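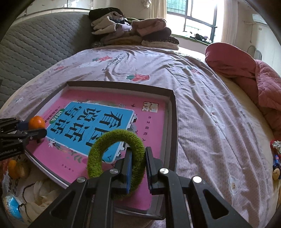

One member wanted to know why the reception for the returning team was again planned for a Wednesday afternoon, when most of the younger athletes are at school and the parents are at work. The same member had asked this last time and did not find the answer in the minutes.

The chair answered that the town hall at Ondport is free only on that day, from 4 pm. After some discussion it was agreed to move the speeches to 6 pm and to keep the earlier hour for the photographs. The secretary will write to the town hall.

Search this site Enter keywords Go

Item 2. Results of the regional games

The report of the team manager was read. The Lostasa Athletics Club sent 37 competitors to Hamska and came home with 16 medals, of which seven were gold. This is the best result of the club at these games. The rowers had a difficult week, with strong wind on two of the race days, and the final of the double sculls was rowed over a shorter distance. A protest was made by another club about the lane draw, but the jury did not accept it.

The meeting thanked the coaches. It was asked that the thanks be also sent in writing to the physiotherapists, who were left out of the letter after the previous games.

Item 3. Honours and awards

It was proposed that every gold medallist receives the club honour pin at the reception. There was a question about the relay team, because the reserve runner took part in the heat but not in the final. Under the present rules only finalists receive the pin. Several members found this unfair. The rule will stay for this season, and the reserve runner will receive a framed certificate with the same wording. A change of the rule can be brought to the annual meeting.

The engraver has asked for the correct spelling of all names before the end of March. Last year two pins had to be made again, and the club paid for it.

Item 4. Travel costs

The bus company Coppens has sent the final invoice. It is higher than the offer, as the bus waited one extra night in Hamska after the closing ceremony was moved. The meeting approved the payment. For the next games the club will ask for a price which includes a possible extra night.

Item 5. Other matters

The lock of the equipment shed is still not repaired. The starting blocks stay in the main building until then.

A member reminded that borrowed team jackets must be returned to the office. Athletes who wish to keep theirs can buy it at the club price.

The meeting closed at 9.15 pm. The date of the next meeting will be put on the notice board.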